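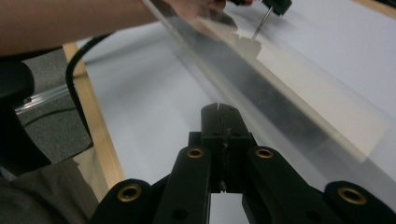 Ticket 516: Album stream stops between tracks 5 and 6
Status: Solved
Opened by: Erasto Obura
Handled by: Aidan Breathnach, Rosel listener support

Erasto wrote:
Hi there, and thank you for running such a lovely little label site! I've been playing the new Drodovska album most evenings since April, and lately the player goes silent after track 5. The timer keeps moving, but there's no sound until I reload, and then it starts me over at the top (I do love the opener, but still). Same thing on my laptop and my phone. The Varnon EP plays straight through.

Aidan replied, July 13, 2021:
Hi Erasto, so glad you're enjoying the record, and sorry it keeps leaving you hanging! I played it through here and got the same silence. Track 6 was re-uploaded after the new master came in, and the player is still asking for the old file. I've pointed it to the new one and cleared the stored copy on our end. Could you sign out, wait 5 minutes, sign back in and try again?

Erasto wrote:
Plays all the way to the end now, on both. Thank you so much, Aidan! Is the Nieminen remix going up too?

Aidan replied:
Wonderful! Yes, it goes up with the next batch, and I'll close this one now.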